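Durnley Studio and Workroom Hire
Frequently asked questions for hirers

Please read this page before confirming a booking. It applies to the large room on the upper floor at Durnley. Conditions for the two meeting rooms in the Purnley building are listed separately.

What kind of room is it?
The large room is a shared workspace with white walls, a tall white partition and panel lights hung from the ceiling. It may be hired for product photography, packing, sorting and desk work. Other uses, including teaching, require written agreement from the bookings office.

May more than one group use the room on the same day?
Shared use is normal on weekdays. Hirers who need the whole room to themselves should ask for sole use when booking, and a higher rate will apply.

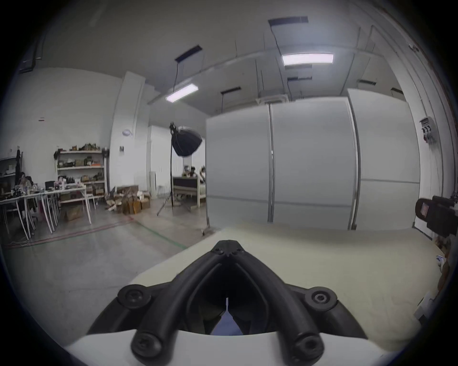
How do I book the room?
Bookings are made by completing the hire form and returning it to the office at least five working days before the date required. A booking is confirmed only when the hirer has received a reference number. Provisional dates are held for 48 hours and then released.

Can the partition be moved?
The partition must stay where it is. Hirers may not fix anything to its panels with nails, screws or strong tape. Paper backdrops should be hung from a free-standing support – the office can lend one if it is requested on the hire form.

May I alter the lighting?
The panel lights may be switched on or off by hirers. The hanging fixtures must not be moved, covered or used to hold up equipment. If a light fails during a session, please telephone the office on extension 203 and do not attempt a repair.

Who controls the air conditioning?
The temperature is set centrally by Flilteck, the company that looks after the building's heating and cooling. Requests for a change should be made before noon on the working day before the hire.

May I bring my own photographic lights?
Hirers may bring their own lamps, softboxes and stands. Every electrical item must carry a current safety test label. Tripod legs should be fully opened and placed clear of walkways, and cables that cross the floor must be covered. Lamps should be allowed to cool before they are packed away.

Where should boxes and supplies be kept?
Goods in use may be kept on the shelving or beside the work tables during a session. Boxes must not block doors, the electrical controls or the route between the desks. Empty cardboard should be flattened and taken to the ground-floor store at the end of the day. Parcels sent ahead are accepted up to 5 days before the hire and must be marked with the booking reference.

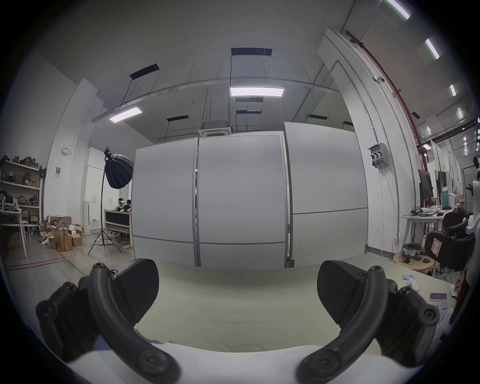 Thongchai Ongart writes that flattening the boxes as each one is emptied saves a good half hour at the end of a packing day, and asks whether a second cardboard trolley could be provided. The office has noted the request. Until a decision is made, the existing trolley may be borrowed from the ground-floor store and should be returned straight after use.

Are desks and chairs included in the hire charge?
Desks, tables and chairs already in the room are included. They may be moved within the room, provided they are lifted and not dragged across the floor, and should be put back before the hirer leaves.

May we make calls or hold online meetings?
Calls are permitted. When the room is shared, headsets should be worn and loudspeakers kept off. Longer meetings should be held in one of the Purnley rooms, subject to availability.

What happens if something is damaged?
Damage should be reported to the office on the same day. The cost of repair may be taken from the deposit. Marks on the white walls and pillars are treated as damage if they cannot be removed with a damp cloth.

Have the hire conditions changed recently?
The present conditions took effect on Mon 5 February and replace the Chuensuk agreement. Hirers holding a booking made under that agreement will keep their original rate until the end of May – all other terms on this page apply to them in full.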